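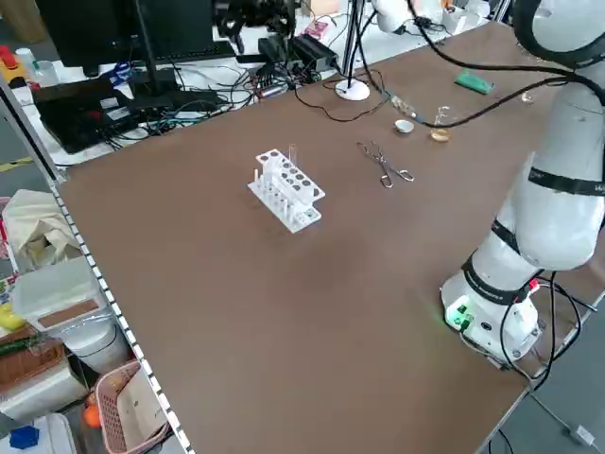 발표 원고 메모입니다. 오늘 주제는 학교와 소규모 실험실의 소모품 재고 관리입니다. 대상은 우리 팀이 맡은 실험실 36곳이고, 품목은 모두 1,580개입니다. 처음 목록을 받았을 때 제일 큰 문제는 이름이었습니다. 같은 물건이 실험실마다 다른 이름으로 올라와 있었습니다. 도가니 집게가 어디서는 '집게', 어디서는 '텅', 어디서는 '금속기구 기타'였습니다. 슬라이드에 있는 흰색 2단 시험관대도 '랙', '꽂이', '스탠드' 세 가지로 등록돼 있었고, 증발접시는 '도자기류'에 들어가 있었습니다. 이 상태로 합계를 내면 숫자가 맞을 수 없습니다.

(여기서 잠깐 쉬고 질문 받기. 손드는 분 없으면 바로 넘어감.)

이름을 통일하고 나니 중복 품목이 244개 나왔습니다. 정리에는 11주 걸렸습니다. 도구는 Fleria를 썼습니다. 그전에는 Barnulik으로 관리했는데 단위 환산이 안 돼서 상자와 낱개가 섞였습니다. 50개들이 한 상자가 1로 찍힌 경우가 많았습니다.
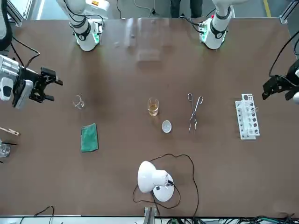
다음은 발주 시점입니다. 기준은 두 가지만 둡니다. 최소 보유량, 그리고 납기. Kaijage에서 들어오는 유리 기구는 납기가 길어서 최소 보유량을 높게 잡았습니다. 시약은 반대입니다. 유효기간이 있으니 적게, 자주 주문합니다.

실사는 매주 수요일 오전에 합니다. 전 품목을 다 세지 않고 선반 하나씩 돌아갑니다. 이 방식은 Virgilio Bautista 씨가 제안했습니다. 처음에는 저도 반대했습니다. 한 달쯤 해 보니 월말에 몰아서 할 때보다 오차가 줄었습니다.

(Homano 사례는 시간이 남으면. 없으면 생략하고 배포 자료 참고하라고 말할 것.)

마지막으로 폐기 기록. 깨진 유리 기구를 버리고 적지 않는 경우가 제일 많습니다. 폐기함 옆에 종이를 붙여 두고, 품목 이름과 수량만 적게 하세요. 사유란은 없앴습니다. 칸이 많으면 안 적습니다.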